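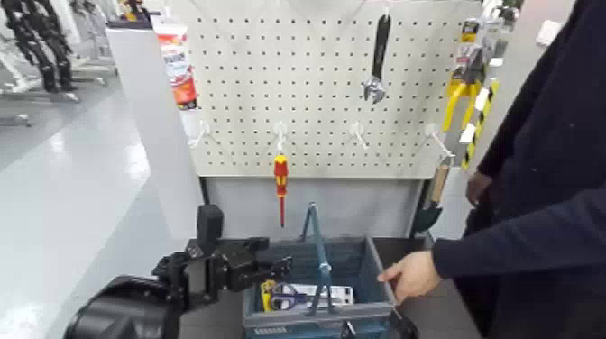
The gripper and the shopping basket at the hardware stand, Tanden open day.

Visit to Tanden, Mallby, 1/7/24

Report by Gion Mayrhofer

I have wanted to see the recording hall at Tanden for a long time. In our workshop we repair packing machines, and every customer asks us now if a robot can learn to do the work by itself. I never know what to answer. So when the company opened its doors to visitors I took the early train to Mallby and had 26 other guests for company, most of them from the retail trade.

We were received with coffee and a short talk, which I found a little long for a short talk. After this we got badges and went into the hall. The floor is very shiny and you see all the lamps in it. I had expected cages and warning lights like in a car factory. The part we visited is more like a shop where somebody has put robots between the shelves.

The task at the first stand was shopping for tools. There is a grey board with holes and white hooks, and on the board hang a screwdriver, an adjustable wrench and a packed tool. On the table in front is a blue basket with a handle. The robot must learn to take a product from the hook and put it in the basket, and also the other way round, to put things back. When my group came close there were already scissors with blue handles in the basket and a flat white box behind them. A person in dark clothes had a hand on the rim of the basket, near to the open gripper.

Our guide was Mrs Gil, who plans the tasks. She explained that one example is one complete attempt, from the start position until the product lies where it should. The person who leads the robot speaks one sentence before the start, for instance "put the wrench in the basket", and this sentence is stored together with the movement. For the tool stand they have 1,558 examples until now. Of these, 662 were made with the basket in a different place on the table. I asked why they move it so much. She said that in the first set the basket stood always on the same spot, and the model learned the spot and did not care about the basket. They had to record a big part again.

Bad attempts are also kept, but in a separate folder. If the product falls down and the operator picks it up again, this counts as a good attempt with a correction, and Mrs Gil likes these very much. If the operator gives up, it is a bad one. I understood the difference only the second time she told it.

The program for checking the recordings is called Dridar. We saw it on a big screen in the next room. You look at the attempt, you mark the moment when the fingers close and the moment when they open, and you give a note for the quality. We were allowed to try it. I marked the closing much too late three times, and the young colleague beside me was polite about it.

A visitor asked if they use the same products always. No, they change them. Long and thin things are difficult because they turn in the fingers, and shiny packages are difficult for the cameras. In August they want to add 17 new products, among them paint brushes and rolls of tape.

Some practical remarks for those who want to go. The way from the station is badly signed, take the exit on the side of the river. Bags must stay in the lockers, and you need a coin for them. The lunch was good, mostly soup and bread. For questions there was too little time at the end, so ask at the stands.

I go home with two pages of notes and the address of Mrs Gil. She has promised to send me the list of rules they give to new operators, and when I have it I will ask if I may put it on this page.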